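Una mañana en el club de robótica de Sovthorpe

Llegué con media hora de adelanto, que es lo que me pasa siempre cuando me hace ilusión algo, y me encontré la puerta ya abierta y a Morag Tosh peleándose con la cafetera. El club lleva siete cursos funcionando y yo llevaba casi los mismos prometiendo que iría a la jornada de puertas abiertas. Pues por fin, el 5 de octubre, cumplí.

Los alumnos trabajan por parejas y este año preparan la prueba de Brarari, que se celebra en febrero y consiste en recoger piezas pequeñas y dejarlas en su sitio antes de que se acabe el tiempo – 60 segundos, ni uno más. Dicho así parece sencillo, pero Juwita Sopacua y Ruaridh Drummond me tuvieron un buen rato explicándome (¡con qué paciencia!) por qué una pieza que se agarra un poco torcida se suelta siempre torcida. Ella se ocupa del programa y él de la mecánica, aunque discuten de las dos cosas con el mismo entusiasmo.

Me gustó mucho el cuaderno de pruebas, un tomo gordo con las tapas dobladas donde apuntan cada intento. Iban por el 1.281 y Juwita quiere llegar a los 2.000 antes del concurso. Sorcha Innes, que da las clases, les deja equivocarse bastante antes de acercarse a la mesa, y a mí, que fui maestra, me dio un poco de envidia esa calma.
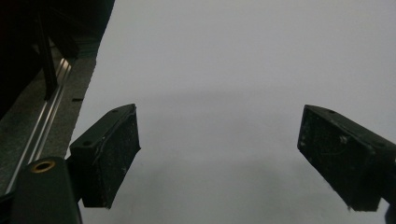
Después del café hubo una charla cortita de Eilidh Crichton sobre cómo elegir el material de las yemas de una pinza, con muestras que fueron pasando de mano en mano, y terminé quedándome a comer. Me volví en el autobús de las tres con un folleto lleno de anotaciones – y con la invitación para ir a verlos competir, que ya he puesto en la nevera.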